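The Woman Who Folds for a Living
Wednesday, February 21, 2018

"People always think it's the sheets that are hard," she tells me, before I've even got my coat off. "Sheets are fine. It's knit shirts that will break your heart."

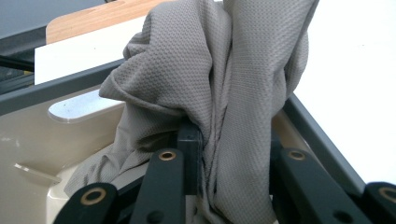

She has been sorting and folding at Panari, a small wash-and-fold shop, for 9 years now, and she talks about cloth the way my grandmother talked about bread dough, with a good deal of love and a little suspicion. Her favorite is pique, that pebbly weave with all the tiny raised dots. "It has some body to it, so you can pick it up in one big handful and it stands there for you — and then you find the seam and follow it down. Always find the seam first!"

On a busy day she gets through 200 pieces, more in September when the students come back and (she says this fondly) bring everything they own in one bag. Her record is 786, set over a long holiday weekend. She would love to see 1,000 someday, though her shoulders have told her otherwise.

I asked whether she ever gets bored, and she thought it over while smoothing a sleeve. "With the towels, sure. But a gray shirt that comes to me in a knot, and a minute later it's flat and square and somebody can put it in a drawer? I like that. I liked it the first week and I like it now."

At home, she admits, her own clean laundry lives on a chair. Her husband does the folding there, and she has never once corrected him.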